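Decorative Surfaces, Session 2: Marble and Things That Look Like It
Handout prepared by Annatjie Engelbrecht

Housekeeping first. The sample boards from last session are still on the back shelf, and the one marked Gowda is the one you may scratch. The one marked Drornham is on loan to us and you may not scratch it, lick it, or put your coffee on it. Aigars Lepik has the sign-up sheet for the quarry visit in February. Bring boots.

1. What the word means

To a geologist, marble is limestone that has been through heat and pressure and come out recrystallized. To a stone dealer, it has long meant more or less anything that takes a polish and can be sold as marble. A good many "green marbles" are serpentine, and plenty of others are limestones with ambitions. Use the geologist's sense in your written work and be ready to hear the other one in every showroom you ever enter.

Veins are mostly impurities: clay, iron oxides, graphite and so on, smeared about while the rock was being squeezed. People pay extra for them.
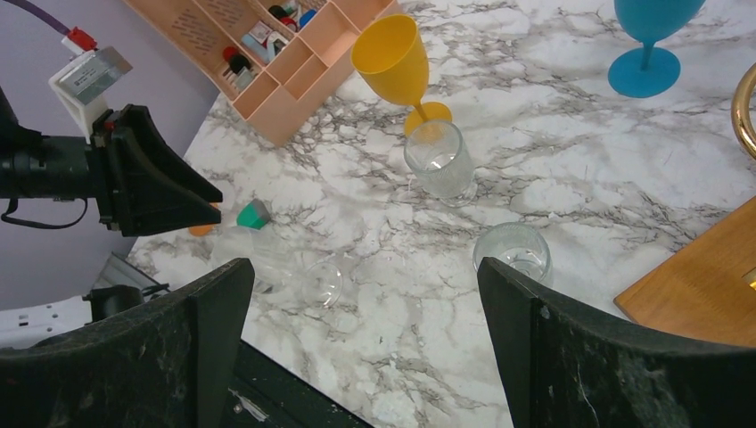
Fig. 1. Countertop, close range.

2. The long and respectable history of faking it

Romans painted marble on plaster walls, sometimes in houses that could have afforded the stone. Scagliola came later: pigmented gypsum plaster and glue, polished until it shines. It can be lovely. Tap it if you are allowed to, since it feels warmer than stone and sounds duller.

Painted marbling is the cheapest of the old methods and the easiest to do badly. Beginners draw veins that look like road maps or, on a bad day, lightning. Real veins drift, thicken, fade out and cross at odd angles. Sigita Pärn will demonstrate with a feather and a sword liner in the second hour. Her advice is to stop well before you think you are done — she has been giving it for 18 years and reports no improvement in the students.

Printed laminates are the modern version. The thing to look for is the repeat. On a long run of counter, find a distinctive squiggle, then walk until you meet it again. I once found the same one four times in a hotel bathroom in Clilley and was late for breakfast.

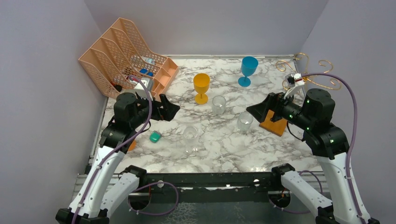

Engineered quartz has fewer repeats but its own tells. In cheaper slabs the veining sits near the top and vanishes at the cut edge, so always look at the edge. If the edge has been hidden under a strip, draw your own conclusions.

3. Background color

White is hardly ever white. Put a veined sample against cream paint and it goes cold; put it against a gray with some violet in it and the veins settle down. Baiba Lapiņa's notes on the Lamton boards cover this properly and run to 57 pages. Read the first 13. 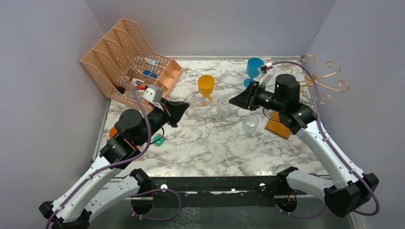
Fig. 2. White with gray veining, against pale lavender-gray.

4. Acid

Marble is calcium carbonate, so lemon juice and vinegar etch it. Sealing helps with stains and does nothing for etching. Clients will nod when you tell them this and then make salad dressing.

For next time

Find one marble-look surface in a public building. Write a page on what you think it is made of and how you decided. "It looked fake" will be returned to you. Hand work in to Ona Mets, on paper, stapled.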